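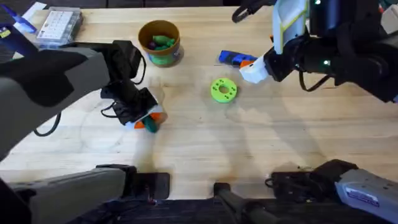
Ticket 665: Round scuffs on worktop

Product: Prerholm butcher-block top, 67 inches, light finish
Opened by: Dagmar Kadlec
Handled by: Sornton Worktops support, Boris Jireš
Status: Closed
Category: Surface and finish

Original message

We put this top in during August and have used it as a sorting and parts table ever since. There are now soft round scuffs on the surface. They don't feel like dents. I can see them best with the light low from one side, and with the big overhead light on they almost go away. There are also a few dark specks in the wood. I think those were there when it was delivered, but I would like someone to confirm they are part of the wood and won't spread.

What sits on the table: a brown paper cup for the small pieces, a few plastic tools, a flat lime-green ring with holes in it, and assorted bits that haven't been put away yet. No hot drinks. Nothing heavy gets dragged across it that I know of.

I wiped it with a damp cloth twice. No change. I have not sanded or oiled anything. Please advise before I make it worse.

Reply from Boris Jireš, 9:40 a.m.

Thanks for the clear account. A few questions before I suggest anything.

1. Which finish is on the top? The label is on the underside near one of the short ends and will say either OIL or LACQUER.
2. Can you catch a scuff with a fingernail?
3. What is the bottom of the cup like? Paper cups have a rolled rim underneath, and if it picks up grit and then gets turned on the spot it will mark a light finish.
4. Do the flat parts get spun or slid when you sort them?

Leave the specks alone for now. Small knots and dark flecks are normal in this wood and we don't grade them out.

Reply from Dagmar Kadlec, 11:15 a.m.

Label says OIL. Fingernail does not catch on any of them. I turned the cup over (after emptying it) and there was fine dust in the rim, gray, a bit gritty. Ľubica says she turns the cup to get at pieces on the far side of it, so that would fit.

The ring does get slid around. So does nearly everything else.

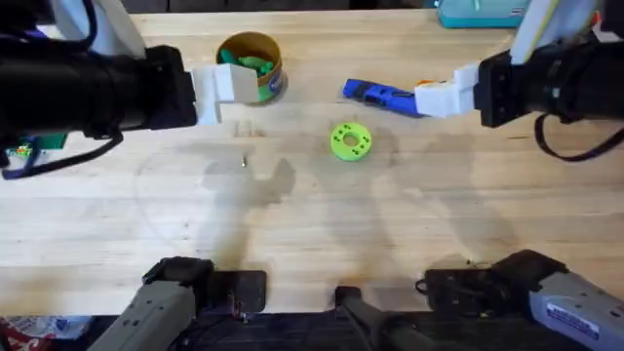
Steps sent by support, 1:05 p.m.

Step 1. Clear a test patch about the size of a dinner plate, near a corner. Move the cup and its green pieces somewhere they won't be knocked over. If there is a circuit board near the edge of the table, keep it well away from anything damp.

Step 2. Brush the patch with a soft dry brush, along the planks. Don't use a vacuum head directly on the wood.

Step 3. Wipe with a cloth wrung out in plain water, then a dry one. Wait an hour.

Step 4. Rub lightly with a white non-scratch pad, along the grain only. Ten or twelve strokes. Stop if the color changes.

Step 5. Put on a very thin coat of Zasorard clear oil with a lint-free cloth. Leave it 15 minutes, then wipe off everything that hasn't soaked in. Lay the cloth out flat outdoors to dry. Oily cloths left in a ball can heat up and catch fire.

Step 6. Leave overnight and look at the patch from the side before doing any more.

Update from Dagmar Kadlec, next day, 8:20 a.m.

Steps 1 to 6 done on the corner. Scuffs there are gone as far as I can tell, but the patch is a shade darker than the rest – more yellow. Is that permanent? If it is, I would sooner have the scuffs.

Sem De Haan here had suggested polishing with 2,000 grit paper in place of the pad. I said to wait for your answer.

Reply from Boris Jireš, 8:55 a.m.

The darker shade is fresh oil. It normally evens out over a week or two. Please don't use the 2,000 grit. Paper that fine tends to burnish the wood, and the next coat of oil will go on blotchy.

If the patch has evened out in a week, do the rest of the top in one go so there is no edge showing between old and new oil. You will need the whole table clear, including the small hardware.

Update from Dagmar Kadlec, nine days later, 4:30 p.m.

Patch has evened out. I can't find it now without going by the corner. We'll do the whole top over the weekend.

Clearing it will take longer than the oiling. Things keep turning up that have no box of their own, mostly single small parts and the odd smooth teal piece.
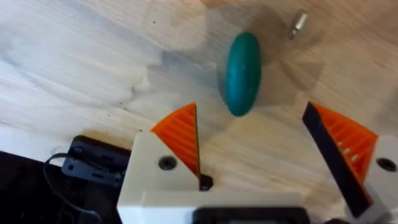

I've asked for anything metal to go in a lidded tin from now on, mainly the small cylinders that roll. A bolt end under somebody's sleeve would mark the oil worse than the cup did. The Tóth drawer unit we have is full, so the tin will have to do.

One more question. Would a replacement top be covered if the scuffs come back? Radoslava Hrubý in our office found it listed at 159 and wants to know before she files the receipt.

Reply from Boris Jireš, 5:10 p.m.

Surface wear from use is not covered. Splits, lifting joints and warping are, so keep the receipt. I have put a note on your account that the specks were reported and looked at as natural marks.

For the cup, a felt disk stuck to the base is enough. Change it when it gets dirty. A thin cork mat under the sorting area also works, but lift it once a week and brush underneath.

Final update from Dagmar Kadlec

Whole top oiled, one coat. Two faint rings left near the middle and I'm leaving them. Felt is on the cup. You can close this.

Closed by Boris Jireš. Fix: cleaned and re-oiled by customer. No parts sent.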